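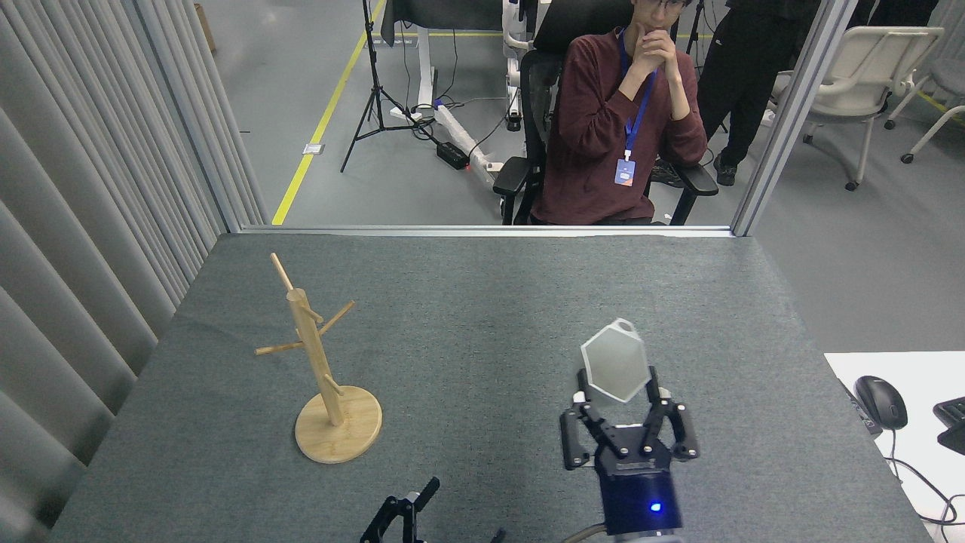

T. Dela Peña
Health features writer, Trunside Review

The allergy nurse at the Kokadside clinic keeps her hay fever patients waiting 28 minutes on average, and she knows it. "By the time they come in they've read every leaflet on the wall," she says. "Then they ask me about gout."

It is June, her busiest month, and she has agreed to talk between appointments provided I don't wear perfume. She has run the clinic for six years and has had hay fever for thirty, so her sympathy comes with a fair amount of sniffing.

Her main complaint is timing. "People turn up when their eyes have already swollen shut and want something that works by lunch. A steroid nasal spray can take days to settle in. I'd like to see them in March, but in March they feel marvellous and won't come near me."

The spray itself causes trouble too. She asks every new patient to show her how they use it, and most aim straight up the middle and then sniff as if trying to inhale the bottle. "Chin down a bit, point it away from the middle of your nose, breathe in gently. If you can taste it, you've swallowed your medicine. I say this all day. My husband still does it wrong."

The clinic sees over 200 people a season, some from as far off as Lallora, where the bus goes twice a day and stops beside a hayfield. 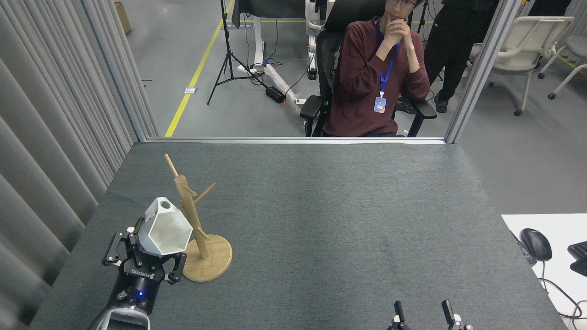
She is patient about home remedies, up to a point. Local honey comes up weekly. "Have it on toast, it's lovely. I've not seen good evidence that it does anything for your nose." Petroleum jelly round the nostrils she is happier with — it's cheap, and plenty of her patients swear by it. So are wraparound sunglasses, though she admits they make the whole waiting room look like a cycling club.

What does worry her is wheezing. Anyone whose chest tightens in pollen season should be seen properly, she says, and not left to get by on tablets from the corner shop. "They'll tell me about a runny nose for ten minutes and mention the breathing with one hand on the door."

Her next patient has been waiting a while by now. I can hear him turning over a leaflet.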